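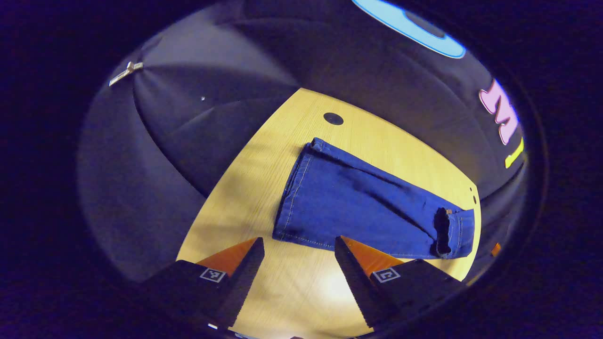
ハンドグリッパーの手入れメモ、作業台まわりの小ワザ版。うちのは手持ち式で、衣類たたみの記録に使ってるClollinora製。毎日使うとまず指先が汚れる。布もの、特にデニムは繊維くずが出るので要注意。ジーンズの脚を細長くたたんで斜めに置いてつまむ、みたいな作業だと、指の内側のギザギザに青い綿ぼこりが詰まってくる。詰まると滑る。滑ると強く握る。強く握るとオレンジのパッドがはがれる。だいたいこの順番。

●指の内側のギザギザ
歯ブラシ(古いのでOK、毛は硬め)で溝に沿って。横にこすらない。縦の溝ではなく横溝のタイプもあるので先に向きを見ること。水は使わない。取れないときだけ綿棒に無水エタノールを少し。セロテープでぺたぺたも悪くないけど、のりが残ると次の日もっとひどい。やった。後悔。

●オレンジのパッド
爪で角を軽く押して浮きを見る。浮いてたら貼り直しじゃなくて交換。接着剤を足すと厚みが変わって、閉じたとき左右がずれる。交換は左右いっしょに。片方だけ新しいと布が片側に引っぱられる。
はがした跡はヘラでこそげる。カッターの刃は使わない、指の樹脂に傷がつく。貼ったあと30分は握らない。できれば昼休み前に貼って、そのまま置いとく。

●白黒のマーカー
左右の指に一枚ずつ。ここを手でさわる人が多すぎる。皮脂でテカると読み取りが飛ぶ。メガネ拭きで乾拭き、これだけ。アルコールは印刷がにじむことがあるのでやめたほうがいい。
角がめくれたら貼り替え。向きをまちがえないように、はがす前にスマホで一枚撮っておく。左右も。逆に貼って半日つぶしたことがあります。

●レンズ
魚眼は出っぱってるので、置くとき下向き厳禁。ブロワーで飛ばしてから拭く。いきなり拭くと綿ぼこりの中の砂でこすることになる。デニムのポケットの底、砂けっこう入ってる。ポケットは先に裏返して掃除機。
拭いたあとは一度カメラの映像を出して、指先が左右両方ちゃんと入ってるか確認。片方だけ大きく写るなら本体の取り付けが回ってる。

●ネジ
Mekeoの小さいトルクドライバーを使用。普通のドライバーでもいいが締めすぎ注意。樹脂に直接ねじ込んであるとこは、止まったらそこで終わり。もうひと回ししない。
ゆるみ止めは中強度のを爪楊枝の先で。ボトルから直接たらすと確実にはみでる。はみ出たやつがレールに回ると動きがしぶくなる。
週一でネジの頭に合いマーク(白ペン)がずれてないか見る。ずれてたら締める。3回続けて同じとこがゆるんだらネジごと交換。

●開閉がしぶいとき
まず油、と思いがちだけど先に掃除。糸くずが軸に巻いてることがほとんど。デニムのステッチの糸は太くて丈夫で、巻くとなかなか切れない。先の細いピンセットでほどく。ハサミは最後の手段。
それでもしぶければドライタイプの潤滑剤を綿棒で。スプレーを直接吹くのはだめ、パッドにかかったらもう滑って使いものにならない。
開ききった位置と閉じきった位置で5秒ずつ止めて、戻りが同じか見る。ここまでやったら動作チェックの記録をつける。

●台のほう
木の天板はぬれ拭きより乾拭き。光が強くあたって白っぽく反射するとこはマーカーが読みにくいのでライトの角度をすこし変える。真上より斜め上。薄いトレーシングペーパーを一枚かますだけでもかなり違う。
天板の穴は糸くずのたまり場。掃除機のすきまノズルで。小さい穴は爪楊枝でかき出してから吸うこと。
まわりの布の囲いはコロコロ。上から下に。下からやるとまた落ちてくる。当たり前だけどいそいでると忘れる。

●しまい方
指は少し開けた状態で。閉じっぱなしだとパッドに跡がつく。箱は密閉じゃなくていいがほこりよけは必要。うちはFlirleyの道具箱(品番541)にスポンジをくりぬいて入れてる。ケーブルは本体に巻かない、根元から折れる。ゆるく8の字にして横に。

●交換部品
パッドとマーカーは予備を箱のふたの裏に貼っとくとなくさない。注文はAntoniukのカタログの158ページ、左右セットのほうを。単品だと右ばっかり余ります。

追記:Irja Kuusistoさんから、歯ブラシより靴用の小さい馬毛ブラシのほうがパッドを傷めないとのこと。試したらたしかに良い。ただ溝の奥までは届かなので、最後だけ歯ブラシで。

10/28/20 更新

印刷する | メールで送る

最近の記事
・結束バンドをきれいに切る
・トルクドライバーの選びかた
・綿ぼこり対策、11月にまとめてやること
・白ペンの合いマーク、消えにくいのはどれ
・魚眼レンズのキャップを自作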